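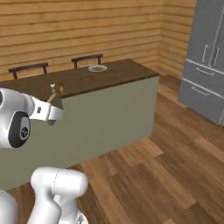 Kitchen Helper Arms: Tips Before You Pay For One

Several of you wrote in after the November column asking whether the Bindaslow is worth having. It's a pair of arms on a stand, with a planning program that lets you try it out in a computer-drawn kitchen before any hardware turns up. The trial costs 58 pounds for three months. The arms are 687 to buy, and the Prument care plan is on top of that. I paid for the trial out of my own pocket and have not bought the arms. You may take that as a hint.

What follows is mostly what I'd want a friend to check first.

Set up the kitchen you've got. The program starts you off in a lovely big room with an island and bar stools, wooden planks on the walls and a great stretch of bare floor between the island and the fridge. My kitchen has a pedal bin in that gap. So will yours, or a dog bed, or the chair with the coats on it. You can change the room under Layout, and you should do that before you believe anything the program tells you about reach.

Put clutter on the worktop. A plate on a clear counter is a very kind test. I added a toaster, a fruit bowl, the bread bin and a mug tree, all to scale, and jobs the program had marked green went amber or vanished from the list. If a job only works on a clear counter, you have to clear the counter first, and by then you could have wiped it.

Measure the overhang. Worktops with a thick lip are awkward for any gripper coming in low. Mine sticks out by more than the program's standard setting, and with the right figure typed in, the arm took a different path and a slower one.

Try small, odd things. Everybody tests with a cup. Cups are easy. Try a teabag, a wooden spoon with a wet handle, half an onion, the lid of a yoghurt pot. The drawn versions don't squash or slip the way the real ones do, so a pass on screen tells you the arm can get there and close its fingers. It doesn't tell you what state the onion will be in.

Check the weight limit at full stretch. The box says 400 grams. Jagadeesh Pisharody, who repairs mixers and the like and has had one of these in bits on his bench, told me to read the small table at the back of the manual, where the figure drops the further the arm reaches. A tin of tomatoes, can included, is already over the headline number.

Keep the stools in. It's tempting to delete chairs and stools from the layout to give the arms more room. Leave them where your family leaves them.

Cleaning. The housings are smooth and white and wipe down with a damp cloth and a drop of washing-up liquid. No cream cleaner, it dulls the finish. Go round the joints with a soft toothbrush. Turmeric will stain, according to Bereket Gashaw, who has had his pair since last summer and cooks properly. He gets most of it off with bicarb paste left on for the length of a cup of tea. He also says the fingertips pick up grease and want doing every night, which the brochure puts at "occasionally".

The care plan. I can't find much in it. Fingertips count as wearing parts and aren't covered. Neither is anything to do with steam, in a kitchen product. Ask for the exclusions in writing and read them before your card comes out.

Others in the same line. The Kartha is dearer and has no trial, so I can't say. Granar do a single arm that clamps to the worktop edge and does fewer jobs, and the leaflet admits as much, which I rather liked. Check the clamp against your worktop thickness. It wouldn't go on mine.

If you do take the trial, switch off auto-renew on the first day. It's under Account, then Extras, then a small grey line of text. I missed it and had to ring up on a Saturday, and sat through a good deal of pan pipe music.

My own view for now: the planning program is quite a good way to find out your kitchen is badly laid out. I moved the kettle because of it and I'm pleased with the kettle. As for the arms, I'd wait for a second version, and I'd want to watch one clear up after a real Sunday dinner, gravy and all, in somebody's house, with the children still in the room.

Next time: limescale round the base of taps, and that trick with the old tights.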